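This website uses cookies to improve your visit. By continuing to browse you agree to our cookie policy.

Can a robot pick up the LEGO yet?

6/26/24

My kids have left bricks on every surface of this house for years, so when people ask me what chore I'd hand over to a machine first, I don't say dishes. I say LEGO.

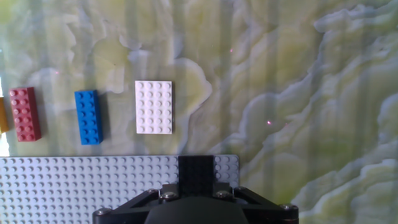 I've been reading everything I can find on this (my husband has started leaving the room), and picking up a brick is pretty much a solved thing. Two fingers, nice flat sides, squeeze, lift. Great! Pressing it down onto a baseplate is where it gets hard. The studs have to line up almost perfectly, and if you're a hair off, the brick rides up on one side and sits there crooked. My six-year-old fixes that with a little wiggle and doesn't even look down. An arm needs to feel that it's crooked, or see it, and its own fingers are usually blocking the view.

And then there are plates. A red or blue 2x4 gives you something to grab. A white plate lying flat on a pale, swirly surface? I can barely get a fingernail under those, and I've stepped on enough of them because I couldn't see them either.

My friend Angeliki packs orders at a warehouse, and she says it's the same at work. Boxes, fine. Anything thin or floppy still goes to a person. She gives it two more years, I give it longer.

Would I buy one? If it cost $600 and did the living room floor overnight, yes, tomorrow, take my card. For now I've got a dustpan and a big plastic tub, and we had the whole rug clear by bedtime last night, except for the spaceship I'm not allowed to touch.

Filed under: Home Tech, Robots, Family Life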